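Minutes of the Flurkow Street Community Garden meeting, August 9, 2024

Taken by me, Domenica, again. I said in spring I'd do it until we found somebody with better handwriting, and then I started typing them, so I suppose I've lost that argument.

We met in the side room at the library and got going a little late while we hunted for the extension cord. Roya Rezaei ran the meeting. Last time's minutes were approved with one fix: I wrote that the compost delivery was coming to the north gate and it's the south gate. The north gate is still chained. Sorry to everyone who went and stood there.

Water

This took up most of the first half. The bill came in higher than last year's, and Roya thinks a good chunk of that is the leak by the long beds, which we all knew about and all stepped over. Two people from Tsoukalas Plumbing came by to look at it and their quote is in the folder. They'd replace the buried section from the meter to the second spigot and put in a shutoff we can reach without lying on the ground. I am very much in favor of the shutoff!

There was a fair amount of back and forth over whether to patch it or do the whole run. Patching is cheaper now, and the people who rent the far beds pointed out they hardly use that line anyway. The other side of it is that the pipe is old and we patched it two summers ago (badly, and I was there holding the flashlight). We voted to do the whole run, with up to 2,000 dollars set aside from the reserve. Three people voted against and asked for that to be written down, so it's written down.

Until the work is done, please water before nine in the morning or after six. The second spigot stays off. If you see it running, turn it off and text Roya.

Plot fees

The fee stays at 57 dollars for a full bed for next year. I know some of you came ready for a fight over this and it was settled in two minutes. Half beds are still half, rounded up to the dollar. Fees are due by the end of September, and if that's a hard month for you, talk to Roya privately and she'll work something out.

We did get stuck on what to do about beds that are paid for but not planted. There's a waiting list, and it's hard to explain to people on it why the corner bed has been growing bindweed since May. The rule on paper says we send a letter after a month. I don't think a letter has ever gone out. We agreed to try a phone call first, a friendly one, and then a letter, and then the bed goes to the next name on the list.

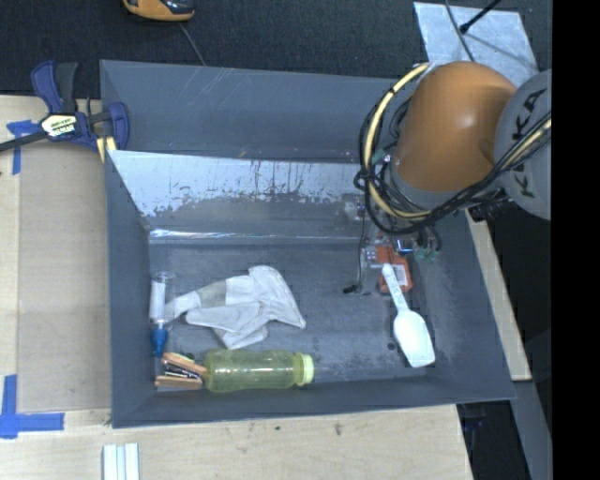 I asked what happens to anything still growing in a bed when it changes hands, which I meant as a quick question and which ate up ten minutes. Where we landed is that the old gardener gets two weeks to harvest and dig up perennials, and after that it belongs to the bed. Rhubarb got its own discussion. Rhubarb stays.

Tool shed

The new combination is on a card in Roya's wallet and she'll give it to you in person. Please don't put it in the group chat -- we have people in there who moved away years ago.

The Vuster wheelbarrow has a flat and the good loppers are missing. If you took them home to sharpen, bless you, but bring them back. I'm going to paint outlines on the shed wall so we can see at a glance what's gone. I need leftover exterior paint in any color that isn't white.

Somebody suggested a sign-out sheet. We had one, and the last entry was from me.

Fall plant sale

We're doing it again, on the sidewalk side, same as last year. Roya has 100 small pots stacked in her garage and would love them to not be in her garage. Divide your irises, daylilies and mint (mint in pots only, please, and labeled as mint in large letters). Fevura Bakery across the street has said we can use their outlet for the coffee urn and they'll put a poster in the window. I'll make the poster.

Money from the sale goes toward the water line this time. Last year it went to the bench, and there was some feeling that the bench could use another coat of oil, but that can come out of regular upkeep.

We still need people for setup, for the table, and for taking what's left over to the school. The sheet is on the shed door.

Odds and ends

The tomatoes along the east fence have blight. Bag the leaves and put them in the trash, not the compost. Roya asked me to underline that and I can't, so please imagine it.

The neighbor behind the plum tree would like us to pick up the fallen plums. She was nice about it. I said I'd go over with buckets this week, and anyone who wants plums for jam should come along and bring a bucket of their own.

Dogs on a leash. Same as every meeting.

To do

Roya: call Tsoukalas and book the work, make the first friendly phone call
Domenica: poster, shed wall, plums
Everyone: pots, dues, look in your trunk for the loppers

Next meeting is in September, same room. Roya will send the date once the library gives it to her, and I'll bring the extension cord from home.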